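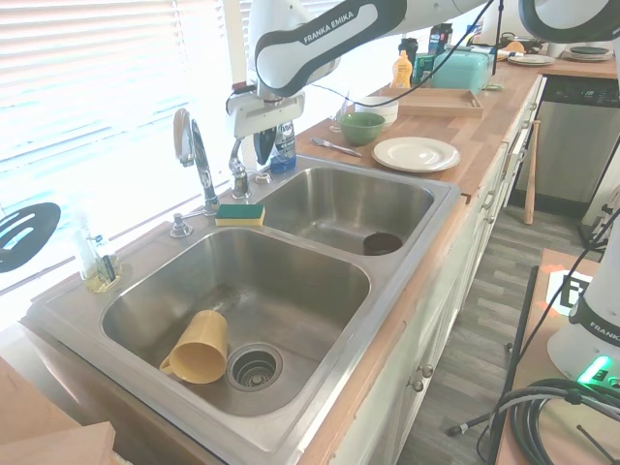

Rory Haldane
I did our household water audit in March and a few people asked how, so I'm writing it up as a thread. No special gear. A water bill, a notebook, and a measuring pitcher.

2/
Start with the meter. Ours is in a box by the sidewalk under a metal lid. Take a reading before bed and another when you get up, with no toilets or ice maker in between. If the numbers don't match, you have a leak somewhere and you should find that before you bother with anything else.

3/
Ours didn't match. It was the upstairs toilet. Food coloring in the tank, wait 20 minutes, look in the bowl. The bowl was blue. New flapper, cheap, ten minutes of work, most of it spent looking for the shutoff valve behind a stack of towels.

4/
Next, know your units. Our utility bills in hundreds of cubic feet, which means nothing to most people. One of those is 748 gallons. I wrote that on the inside cover of the notebook so I'd quit looking it up.

5/
Our worst bill last year had us at 86 gallons a day per person. I don't know if that's good or bad for this town. It was more than I wanted to pay for.

6/
Showers. Hold a bucket under the shower head for 15 seconds, measure what you caught, multiply by four. You get gallons per minute. Ours was 2 on the low setting and 3 on the one everybody uses.

7/
I bought a Stoleck shower head to replace it. It's fine. My son says it feels like standing in fog. He has gotten used to it, or he has stopped telling me.

8/
Kitchen next. Same test as the shower, with a pitcher in place of the bucket. The faucet is harder to pin down because people turn it on and off all day. I kept a tally sheet on the fridge for a week and asked everyone to mark it. Two of us did.

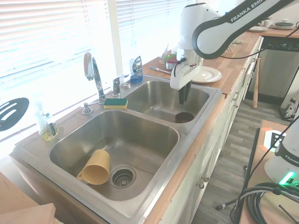
Double sink, yellow mug in the left side.

9/
If you wash by hand, the thing to look at is rinsing. Washing takes very little. Rinsing one item at a time under an open tap is where the gallons go. Put the stopper in one side, rinse in that, and change the water when it gets cloudy.

10/
The dishwasher was a surprise to me. I ran a full load with nothing else on and read the meter before and after. It used less than I do for the same pile of plates. We run it full now and I've stopped pre-rinsing. Scraping is enough.

11/
Laundry. Our Allar washer is old and it fills the tub no matter what you put in it. There's a load size dial and I don't believe the dial does anything. I checked it with the meter twice. Same number both times.

12/
I'm not replacing a working washer over this. We just wait for full loads. That took us from five a week to three or four, depending on soccer.

13/
Outside was the big one. We have a sprinkler timer from the previous owners, a Makent, set to run every morning at 5. I had never opened the cover. It was watering a flower bed that we paved over two summers ago.

14/
I shut that zone off and cut the rest to every other day. The grass looks the same. The neighbor's grass looks better, but it always did.

15/
Replies are asking about supplies, so a short list of what I bought or used. I got most of it at Wihongi Hardware on the east side. They cut a washer to size for me at the counter and didn't charge for it.

Toilet flapper. Take the old one with you. "Universal" fits most tanks - mine wasn't most tanks.

Faucet aerator. Screws on by hand. Wrap a rag around it if you need pliers so you don't chew up the finish.

Dish sponge, the two-sided kind.

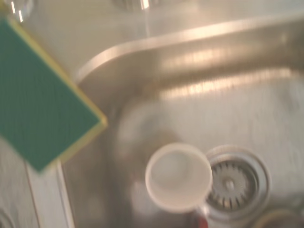 Hose nozzle with a shutoff. The old one dripped all the time and I'd been stepping around the puddle for a year.

Plumber's tape. One roll will outlast you.

16/
Results so far. I compared the latest bill to the same period last year and we're down 2,000 gallons. Most of that has to be the toilet and the sprinkler zone. The shower head and the kitchen stuff are small next to those.

17/
So if you only have one evening, do the meter test and check the toilets. Do the sprinklers on a weekend when you can watch each zone run.

18/
Someone asked for the tally sheet. It's a piece of notebook paper with names across the top and rooms down the side. I'll post a clean copy once I've typed it up.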